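Playtesters wanted for Nallberg (unfinished, PC and console)

Likance is looking for 79 people to play a game that isn't ready. We'd like you to know that before you read any further, as most calls like this one promise an exclusive early look at something wonderful. We can't say whether it's wonderful. We have been staring at it too long, and our publisher thinks everything is wonderful until the reviews come in.

Nallberg is a co-operative climbing and salvage game for one to four players. You go up a mountain, you take things off it, you try to come down again. The saving system loses progress now and then. Online matchmaking works on a good day. The third region, Catacutan, is mostly grey blocks with a nice sky over them.

What we want to find out

We have read plenty of player surveys over the years and don't put much faith in them. People who are given a free game tend to say they liked it. People who have queued for one say they loved it. So there is no score out of ten here, and you won't be asked whether you would recommend Nallberg to a friend. We want to know where you stopped, what you were trying to do when you stopped, and whether you came back.

We also have doubts about our own numbers. In the last round we recorded 864 hours of play and were rather pleased until Halldóra Overgaard, who runs testing, found that a good part of it was the game left sitting on the pause menu. The pause menu has very good music.

What you would be doing

Playing for at least 13 hours over the month of October, in sessions of whatever length suits you. Keeping a short written log – a few lines each time is plenty, spelling doesn't matter. Joining two online group sessions, both starting at 7pm UK time and finishing by nine. Reporting faults through the in-game form, or by email when the in-game form is the fault.

A smaller group will be asked to come to our office in Brilen for a day of play in person. Travel is refunded up to a limit we will tell you in advance. Lunch is sandwiches.

Who should apply

Anyone aged 18 or over who lives in the UK or Ireland and owns either a current console or a PC bought in the last five years or so. You don't need to be good at games. We'd be glad of more people who are bad at climbing games in particular, because everyone who has tested so far seems to find the ice section easy and we don't believe them.

We would also like to hear from people who play with one hand, use a screen reader or captions, or get motion sick. Our accessibility menu is long. How much of it does anything useful is another question, and we'd sooner have the answer from you than from our own checklist.

Please don't apply if you work for another games company, make your living from streaming, or are hoping this leads to a job. It might, once in a blue moon. It has not so far.

What you get

A payment by bank transfer when the month is over and your logs are in. The amount is set out in the agreement, which you will see before you commit to anything. A copy of the finished game, if it is finished. Your name in the credits if you want it there.

You will have to sign a confidentiality agreement. It is four pages and says you can't share footage or talk about the story until release. It does not say you have to be nice about the game afterwards. We had that line taken out.

How to apply

Fill in the form on the Likance website under Playtests. It asks what you play on, what you last gave up on and why. The second part matters more than the first. "It was boring" is a fair answer, though a sentence more would help.

We had nearly 2,000 applications last time and could not write back to each person properly, so this time everyone gets a yes or a no by email. If you hear nothing, check your junk folder and then complain to us.

Applications close at noon on the last day of the month before testing starts. Late ones go on the reserve list, and the reserve list does get used, as people drop out once they've seen the save system.

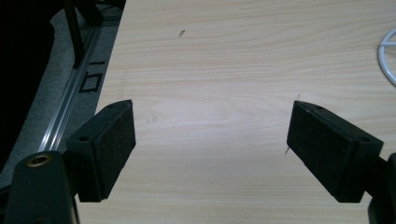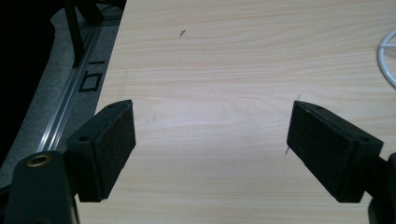

Both pictures: black gripper fingers facing each other over a pale wooden tabletop.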